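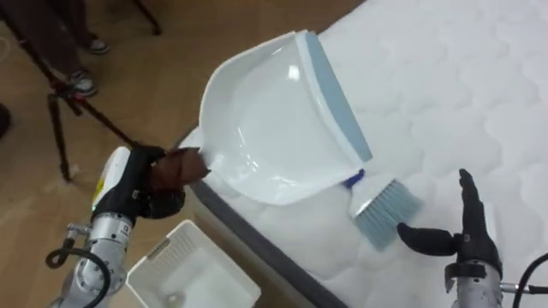
*Fig. 6. Dustpan with rubber lip and hand brush, used on a quilted mattress cover.*

## 5. Dry cleaning the mattress surface

This section applies to the Sendora mattress with the quilted cover (order no. 2371) and to the Halluleck dustpan and brush set supplied in the care pack. For stains and spills, see section 6. For removing and washing the cover, see section 7.

Dry clean the surface each time the bed linen is changed. If pets sleep on the bed, dry clean it weekly.

### 5.1 Before you start

You will need:

- the dustpan, with the rubber lip fitted
- the hand brush
- a dry, lint-free cloth
- a waste bin with a liner

The brush and dustpan for the mattress must not be used on floors. Grit picked up from a hard floor stays in the bristles and will pull threads in the stitching. Keep a separate set for the floor.

1. Strip the bed completely, including the mattress protector and any topper.
2. Open a window if the room allows it.
3. Run a thumb along the full length of the rubber lip. The edge must be smooth. If it is nicked or has hardened, replace it (see 5.4).
4. Check that the dustpan is clean and dry inside. Wipe it with the cloth if necessary.
5. Tap the brush head against the inside of the bin to release any loose fibres.

> **Caution:** Do not use the set on a damp mattress. Damp dust smears and is driven into the quilting. Allow the surface to dry fully before brushing.

### 5.2 Brushing

The cover has raised stitching, and most dust and crumbs collect in the channels between the raised areas. Brushing straight across the bed will miss much of this material. Short strokes that follow the curve of the stitching give a better result.

1. Start at the head end, on the side farthest from you.
2. Hold the brush at a low angle so that the sides of the bristles touch the fabric as well as the tips.
3. Brush towards yourself in strokes no longer than 30 cm. Lift the brush at the end of each stroke. Do not scrub backwards and forwards.
4. Work down the bed in strips, overlapping each strip slightly with the one before.
5. Bring the loose material together in a line near the edge of the mattress, leaving enough flat surface to set the dustpan down.
6. Brush out the seam at the border tape separately, using the corner of the brush head.

Note: Small tufts of white fibre are normal during the first weeks of use. They come from the cutting of the quilted fabric and do not indicate wear. If tufts are still appearing after 40 nights, contact the Eskola service desk.

### 5.3 Collecting

1. Place the dustpan on the mattress with the lip flat against the fabric along its whole width.
2. Press down lightly on the handle. The lip should bend a little and follow the surface. If a gap remains, move the dustpan so that the lip rests on a raised area.
3. Sweep the material over the lip in single strokes.
4. Draw the dustpan back a few centimetres and sweep again. Repeat until no line of dust is left.
5. Tilt the dustpan so that the open edge faces upwards before lifting it clear of the bed.
6. Carry it level to the bin and empty it. Do not empty it over the mattress edge on to the floor.
7. Wipe the inside of the dustpan with the cloth. Dust that clings to the plastic through static will come away more easily if the cloth is wiped in one direction only.

> **Caution:** Do not push the dustpan forwards under load. The lip can fold under and catch on the stitching.

Pulled threads must be trimmed flush with small scissors. Do not pull them through. Pulled threads are treated as wear and are not covered by the Wusitz guarantee.

### 5.4 Care and replacement of the set

- Wash the dustpan and brush by hand in lukewarm water with a little washing-up liquid. Neither part is suitable for the dishwasher.
- Shake the brush out and dry it with the bristles facing down. Drying time is normally overnight.
- Do not store the brush standing on its bristles. Bent bristles do not recover.
- Do not dry either part on a radiator.

To replace the rubber lip:

1. Hold the dustpan firmly with the open edge facing you.
2. Pull the old lip away, beginning at one corner.
3. Clean the edge of the pan and let it dry.
4. Press the new lip on from the centre outwards.
5. Check that both ends are seated and that the lip does not slide when pushed sideways.

Replacement lip: part no. 116. Replacement brushes are sold only with the dustpan.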